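**Rimon open gift box, red, tall side**
Sold flat or made up. Page last revised 17 Jul 2025.

We sell three boxes for people who put together snack hampers, and the Rimon is the one we get asked about most. It's also the one we argue about most in the shop, so this page runs longer than the others.

The maker's sheet calls it a "premium presentation solution". It's a cardboard box with red sides and a plain brown bottom. The sides are tall, the corners are square, and it holds its shape on a table while you muck about deciding what goes where. That last bit is worth paying for. The word premium I'd take with a grain of salt, as the bottom is the same brown board you'd find on a carton of printer paper.

## What goes in it

Rimon claims the box "suits any assortment". It doesn't. It suits low, blocky things and flat packets. A wrapped cake goes in a corner and stays there. A flat bag of something savoury lies beside it happily enough. After that you've got the awkward stuff — vacuum-packed sausages, bags of gummies, anything puffed up with air — and you need to think about the order.

Our usual advice is to put the heavy block in first, hard against a corner, then the widest flat packet, then fill on top. Leave the puffy bags until the end and don't squash them to get one more in. Take out stray bits of wrapping as you go or they end up underneath everything and the whole load sits crooked. 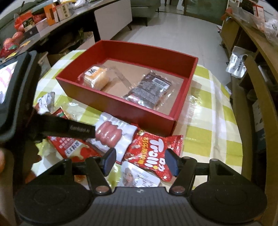 Slavica Kos wrote to us that she'd packed 40 of these for a school fete and wouldn't use them again without a filler. Her trouble was the gap. Once the cake was in one corner, she said, everything else slid toward the other three on the drive over, and by the time she got there the boxes looked like somebody had shaken them. She also thought the colour was the best thing about it and wished it carried on across the bottom.

I can't fault any of that. The Rimon comes with no dividers, no tray and no filler, and the sheet doesn't mention it. If your boxes are going in a car, buy shredded paper or cut a strip of card to wedge across the middle. If they're going from the kitchen bench to the dining table, don't bother.

## Against the other two

**Nulholm.** Shorter sides and a fitted lid. Neater for biscuits, hopeless for a cake of any height. The lid is sold as "snug", and on the last batch it was snug enough that we tore two getting them off.

**Somboon.** Comes with a card divider, costs more, and takes longer to put together than the maker says. It's the better buy if you're posting. I wouldn't pay the extra for something handed over in person.

**Rimon.** Open top, tall sides, good colour. You'll want to wrap it in cellophane or leave it open. There's no lid, and one isn't sold separately, whatever you may have read on other sites.

## Things the maker says that we couldn't back up

- *"Grease resistant."* We put a buttery loaf in one without its wrapper and left it overnight. The bottom marked. Keep food in its own packaging.
- *"Reusable for years."* A few goes, maybe. The corners soften first.
- *"Assembles in seconds."* Your first will take some 4 minutes. The tabs are stiff and the fold lines on the short ends aren't pressed deep enough. It gets quicker.

The red seems fine to us. We rubbed a damp cloth along the side and got nothing on it, though I wouldn't leave one out in the rain.

## Stock and ordering

We have 1,086 on the shelf, flat packed, all from the one batch. Made-up boxes are done to order and take up a lot of room in the car, so check your boot before asking for a big lot.

Kurnent, who bring these in for us, are promising a new version in September with a coloured base. They promised that last year as well. I'd buy for what the box is now.

Returns are fine on unfolded boxes. Once you've pushed the tabs in, it's yours.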